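How to test a robot arm on clearing a table

Posted Monday, August 3, 2026 by Rhonda Lachance

People write to us at Grillstead asking whether a machine can do household chores yet. Some chores yes, some of the time, with someone standing by. A more useful answer comes from testing the one chore you care about, in the room where you want it done. This page sets out how we test table clearing. It should work for any arm with a gripper and a wrist camera.

You will need the arm, a wooden or other hard table, a few bowls, some things that should stay on the table, a notebook and a timer. Allow most of an afternoon.

Step 1. Write down what counts as done

Do this before the arm is switched on. Ours reads: every bowl is in the tray, everything else is still on the table, nothing has been dropped, and no person has touched anything. If you leave out the last part you will find yourself nudging a bowl and calling it a pass.

Step 2. Choose the room

A bare lab is too easy. Pick a room people use and leave its furniture and clutter as they are. Note whether the lights are on and whether the blinds are open, and keep them that way for the whole set.

Step 3. Lay the table badly

Real tables are untidy. Start with a bowl on its own and work up to a bowl leaning on something else. The hardest layout on our sheet is a bowl resting on part of a phone. A person slides the phone out or lifts the bowl straight up. A gripper has to find the rim, get a finger on it and lift without dragging what is under it. Use an old phone.

Step 4. Check the cameras before each set

Look at every camera view yourself. You want one wide view that takes in the room, and a close one from the wrist that shows what the fingers are about to touch. Check that the cable has slack and that nothing rubs.

The room, the gripper and the bowl with the phone:

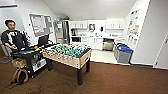
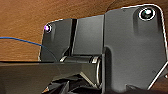
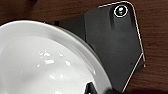
Step 5. Run the set

We do 12 attempts per layout and reset the table by hand between them. Put tape marks at the edge of the table so the bowl goes back to nearly the same spot. Do not change the gripper speed part way through. If you want to try another speed, start a new set.

Set a time limit as well. Ours is 35 seconds per bowl. A person takes far less than that, so it is generous, but without a limit the arm can hover and re-aim for a long time and still get a pass at the end.

Step 6. Write down how it failed

A pass rate alone does not tell you much. For each miss, note which of these it was:

Missed the rim and closed on air.
Got the rim but the bowl tipped or slipped.
Lifted the bowl and moved something else with it.
Pressed down on the table and stopped itself.
Ran out of time.
A person had to step in.

The third one matters most at home. A bowl that stays where it is can be picked up later. A phone pushed off the table may be broken.

Step 7. Change one thing and repeat

Swap the bowl for a darker one, or turn the phone round, or move the lamp. Smooth white glaze throws back bright spots under a ceiling light, so try a matt bowl too. Keep the sheets from each set together. Priit Avotiņš at our Rarnham site files his by layout and not by date, and I have started doing the same as it makes them easier to compare.

What to expect

In January we ran the Kivi control software on the easy layout, one bowl with clear space on all sides, and had no misses in the set. With two bowls side by side it did less well. With the bowl on the phone we stopped the arm by hand more often than we let it finish. The Planamska update has made the approach to the rim steadier, but the judgement about what is underneath is still weak.

So for table clearing, my view is that an arm can help if someone has already taken away the phones, keys and glasses. That is a fair part of the job, and the person doing it might as well carry the bowls. I would not leave one working alone in a kitchen.

Shop-floor work is further on. Parts arrive in the same place, they are the same shape, and nobody leaves a phone under them. If that is your case, use the same steps but raise the number of attempts, as failures will be rarer and a short set may show none at all.

The blank record sheet has 17 columns. You can drop the last two if your arm does not log grip force.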